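About Us

Hi, I'm Cleiton Bastos, and I started Ledine in the back half of an old print shop on Magalhães Street. We teach robot arms to do small household jobs: setting a table, clearing it again, folding a dish towel, putting the spoons back where the spoons go. It's slow work and a lot of it looks like playing house, and I love it.

I came to this from restaurant kitchens. I spent years washing dishes and then running the floor at a hotel in Dorarport, and when my knees gave out I signed up for night classes in electronics. My first arm couldn't pick up a napkin. My second one could, but it wouldn't let go! By the third I had a business partner, a lease and a very patient landlord.

There are 6 of us now. Two write the software, two run the arms all day, one builds and repairs the hardware, and I do everything else (mostly sweeping and email). Our biggest customer is Disotska, a company that runs assisted living homes and wants help with mealtimes. They asked us for one thing, which was breakfast, so breakfast is what we do most. To date we've logged 2,453 table settings, and every one of them is saved with notes on what went right and what got dropped.

The part of the job I didn't expect to enjoy so much is the open house. We hold one every spring, on a Monday, and the first year I bought cookies for twenty people and ran out before I'd finished saying hello. This past April we had 286 visitors through the door, from retired machinists to a whole second grade class who wanted to know if the robots had names. (They don't, but we took suggestions – 175 of them, on sticky notes, and they're still up in the hallway.)

We don't put on a special show for it. You come in, you get a coffee, and you stand by the enclosure while the arms do their regular morning's work.

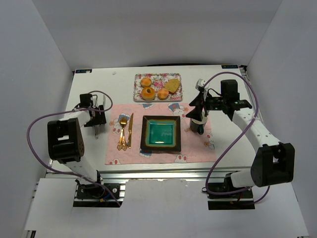 Cups are still the hardest part for us. A plate stays where you put it, but a cup can tip if the fingers open a hair too soon, and the kids always gasp when one wobbles. Forks run a close second, especially the fancy ones with curly handles. Ask whoever is running the arms that day and they'll tell you more about forks than you ever wanted to hear.

If you'd like to see it for yourself, you don't have to wait for spring. We do small group visits at 10 in the morning most weeks, and school groups come free. Bring closed shoes and as many questions as you like – and if your grandmother sets a table some particular way, please tell us how, I'm collecting those.

To book, use the form on our Visit page or just call the shop. I'm usually the one who picks up.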